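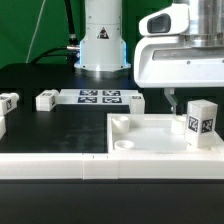

I've kept the books for small shops in Nondwood for a long time and every fall I get the same questions about sales tax, so I'm putting my answers in one thread. State rules differ. Check yours.

First one. Sales tax you collect is money you're holding for the state. Put it in a separate account the day you collect it, or once a week if daily is too much. I have clients who do it every morning with coffee.

The account doesn't need to be fancy. A second free checking account at the same bank is fine. Don't get a debit card for it.

The most common mess I clean up is a shop that spent the tax money on inventory in June and then owed $3,000 in the slow part of the year. The state charges a penalty and interest on top. Both were avoidable.

File even if you sold nothing. A zero return takes a few minutes. Skipping it can get you an estimated bill, and then you're on the phone getting it taken back off.

Resale certificates. If someone buys from you tax-free because they plan to resell, get the certificate before you hand over the goods. Keep it. "He said he'd email it" doesn't hold up in an audit.

I sat through an audit with Morenike Adeyemi at her garden store. The auditor asked for 30 invoices. She had certificates for all but 7 of the exempt ones. She tracked down most of those customers afterward and paid tax on the rest.

Shipping: some states tax it, some don't, some tax it only if it's on the same line as the product. Look this up once, write it down, and tape it next to the register.

Markets and fairs. If you sell in another town, the local rate may be different from your shop's. Change it in your card reader before you open the booth. Then change it back when you get home. People forget the second part.

Someone asked about software. Jae-hoon Tak at the frame shop uses a spreadsheet and has never filed late. If you have one location and sell in person, a spreadsheet will do.

If you sell online into several states, that's different. Thresholds are set state by state and they change. Pay a person for an hour of their time before you pay for a subscription.

Keep paper or scans of everything for as long as your state says, then one more year. Mine are in boxes by year with the filing confirmations on top.

Replies are open. I won't answer income tax questions on here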